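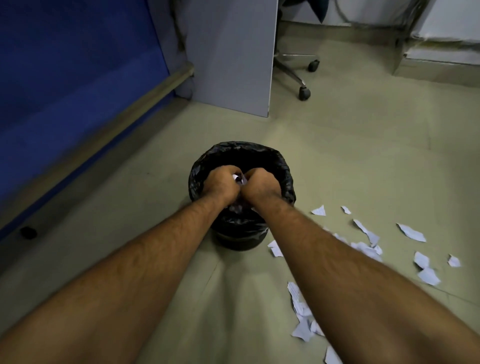

Mit den Modellen sei man selten fertig, meint Ecaterina Costache, fertig sei man höchstens mit einer Version.

Über uns

Vostau entwickelt Software für Roboter, die in Büros aufräumen und reinigen. Wir schreiben die Wahrnehmung, die Bewegungsplanung und die Werkzeuge, mit denen Aufnahmen von Handarbeit gesichtet und beschriftet werden. Papierreste gehören zu den schwierigen Fällen – sie sind flach, leicht und verformen sich beim Greifen.

Unser Datensatz umfasst derzeit 2980 beschriftete Abläufe. Im April kamen 200 dazu.

Wir sind fünf Leute. Niilo Oksanen betreut den Planer, Alina Toma die Wahrnehmung. Anfragen zu Schnittstellen und Lizenzen beantwortet Ruxandra Dumitrescu, in der Regel bis 15 Uhr.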